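Category: Calls for Participants / Diet & Nutrition

Wanted: people who drink diet soda and can stop when asked

The Isah Nutrition Group in Ilbridge is looking for adults to take part in a study of low-calorie sweeteners, appetite and sleep. We need regular drinkers of diet soda. We also need people who never touch the stuff, who are proving harder to find and tend to have opinions.

The study lasts 15 weeks. For the first stretch you drink what we give you, which will be sweetened with either sugar or something that is not sugar. You will not be told which. Our staff will not know either, so please don't try to read Kanini Makokha's face when she hands you the bottle. After a break you switch to the other drink and we start over.

You will be asked to:

- keep a food diary, including the things eaten standing up
- fill out a short sleep and headache form every morning
- come to the clinic on Cunetti Street for 2 blood draws, both before breakfast
- avoid gum, "light" yogurt and sugar-free candy for the duration

You can join if you are between 21 and 65, are not pregnant, do not have diabetes or phenylketonuria, and have not changed your diet in the past three months. Migraine sufferers are welcome but must talk to our study physician, Erzsébet Vörös, first. If you are a dentist, we will take you, but we would rather not hear about it. 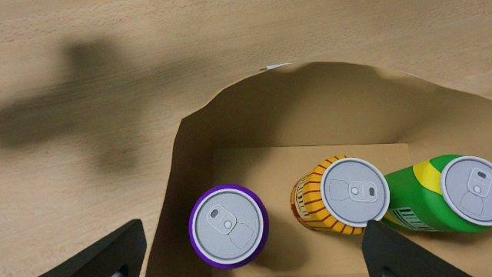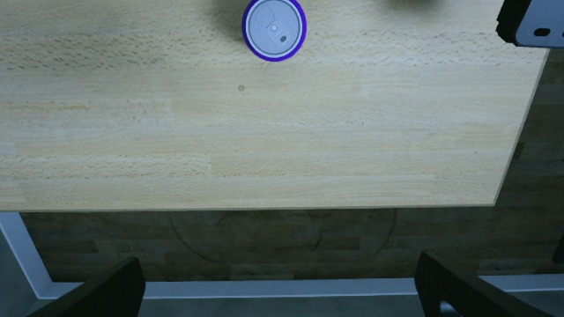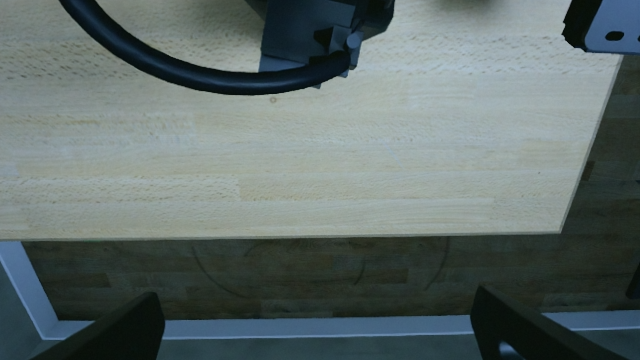
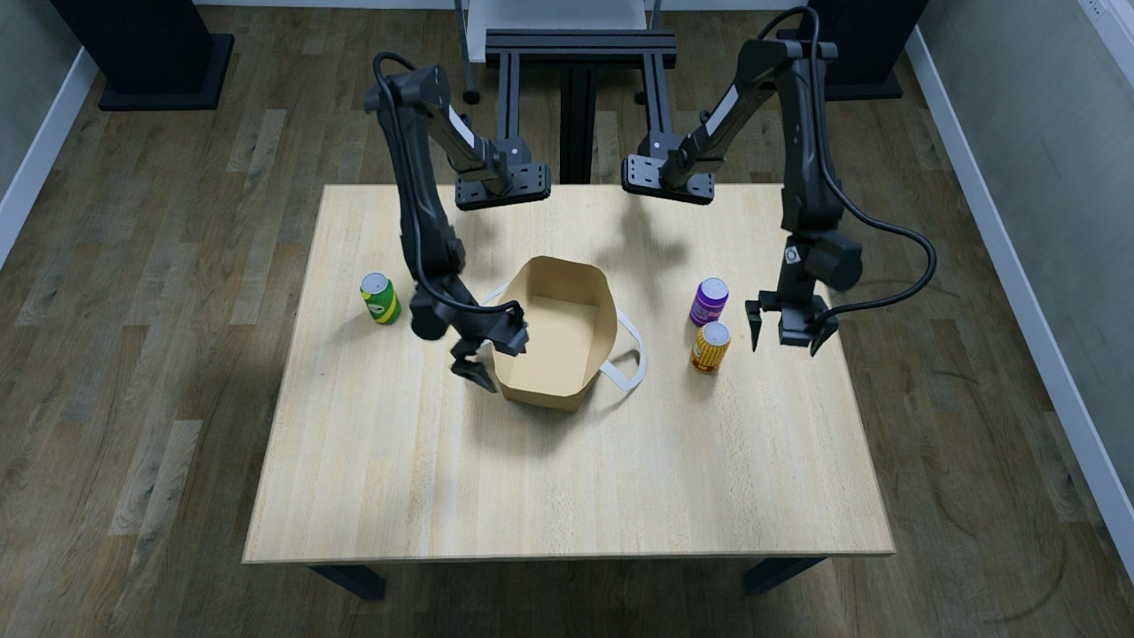

Payment is $1,694 for those who finish, paid in stages. People who leave early keep whatever they have earned up to then. Parking is free behind the clinic, and breakfast after each blood draw is on us. It is toast. There have been requests for something other than toast, and these have been passed along.

Taking part will not make you thinner, and we can't promise it will teach you anything about yourself. You will get a copy of your own blood results and, once the paper is written, a plain-language summary. Our last one ran to 3,000 words, and Ward Desmet is under instructions to do better.

To apply, call the study desk and ask for Tumaini Kimaro, or leave your name and a good time to reach you. The screening call is mostly questions about what you drink. Please answer truthfully, as the blood test will be asking some of the same things.

Applications close December 7, 2025.

Related calls
Salt and the evening snack: tasters needed in Privovmont
Breakfast skippers, October intake (closed)
Part-time diary coder, nutrition office
Meet the study lead: Rehema Mfaume

Contact the study desk | © Isah Nutrition Group, Ilbridge | Back to top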